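KEKANO PARK PATHS AND GROUNDS ADVISORY GROUP

Minutes of the ordinary meeting held 22 Jul 2025
Kekano Community Hall, Meeting Room 3

Chair: Adel Mahrous
Minutes: Hanane Younis
Present: as per attendance sheet
Apologies: the delegate for Tristinden Residents' Association

The Chair opened the meeting at 6:30 pm and confirmed that a quorum was present.

1. Minutes of the previous meeting

The minutes of the previous meeting were taken as read. One correction was made to item 4, where "Clusen Street gate" should read "Clusen Road gate". Subject to that correction the minutes were accepted.

2. Matters arising

2.1 Bench replacement at the Clusen Road gate. The Secretary reported that the replacement slats had been delivered to the depot and would be fitted by the grounds crew. No further action by this group.

2.2 Drinking fountain. The fountain near the playing fields remains out of service. The Parks Office has advised that the part is on order. The item is to stay on the agenda.

2.3 Correspondence. A letter was received from a resident of El-Sayed Avenue asking that dogs be kept on a leash along the full length of the path. The Chair noted that leash rules are set by by-law and that the group has no authority to vary them. The Secretary is to reply and enclose the current by-law sheet.

3. Shared path: resurfacing and line marking

3.1 The Chair tabled the grounds supervisor's report on the shared path. The section under review is 1742 metres in length and runs from the Clusen Road gate to the El-Sayed Avenue entrance. The asphalt was judged sound over most of that distance. Full resurfacing is not recommended this year, and the report asks only for patching at the El-Sayed Avenue end, where tree roots have lifted the edge.

3.2 Members discussed line marking at length. It was put to the meeting that cyclists and walkers do not always know which side to keep to on the bends, where the trees limit the view ahead. One member favoured a continuous centre line over the full section. Another considered that a painted line encouraged faster riding and asked that marking be confined to the bends and entrances. The Chair observed that the budget would not cover a continuous line in any case.

3.3 It was agreed that marking be renewed or added at bends and entrances only, in white, to match the existing work. The colour green was proposed for the bicycle symbols and was not supported.

3.4 The quotation from Tristinden Line Services was considered reasonable. A second quotation is required under the purchasing policy and is to be obtained before the next meeting.

Moved that the grounds supervisor's report be received and that patching proceed as recommended. Carried.

Moved that a second quotation be sought for line marking at bends and entrances. Carried, one member abstaining.

4. Mowing and path edges

4.1 The mowing schedule for the lawns beside the path was reviewed. The present cycle of one cut every 3 weeks is considered adequate for the cooler months.

4.2 Concern was expressed about the condition of the grass immediately beside the asphalt. Foot traffic wears the edge in places, and soil washes onto the path after heavy rain. The supervisor has suggested topdressing and reseeding the worn strips, and leaving the remainder of the lawn alone. An amount of $1000 was set aside for soil and seed.

4.3 Edging is to be carried out by hand near the trees so as to avoid damage to surface roots.

Moved that $1000 be allocated from the grounds budget for reseeding of path edges. Carried.

5. Tree inspection

The arborist's annual inspection is complete. A total of 26 trees were tagged for light pruning. None was recommended for removal. Pruning will require the path to be closed for short periods, and notices are to be placed at both entrances beforehand.

6. Other business

The Secretary asked that members send agenda items in writing one week before each meeting. Agreed.

There being no further business, the meeting closed at 7:50 pm.

Actions

Secretary: reply to El-Sayed Avenue resident; obtain second quotation for line marking.
Chair: confirm closure notices with the Parks Office.
Grounds supervisor: order soil and seed; schedule patching.

Attachment to item 3: shared path, asphalt and adjoining lawns

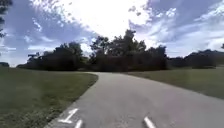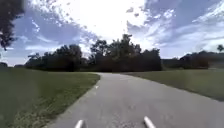

Question received from the public, recorded with the consent of the Chair

Will the path be closed to bicycles while the patching is done?

Bicycles may continue to use the path outside working hours. During working hours riders will be asked to dismount and walk past the El-Sayed Avenue end, and signs to that effect will be placed at both entrances.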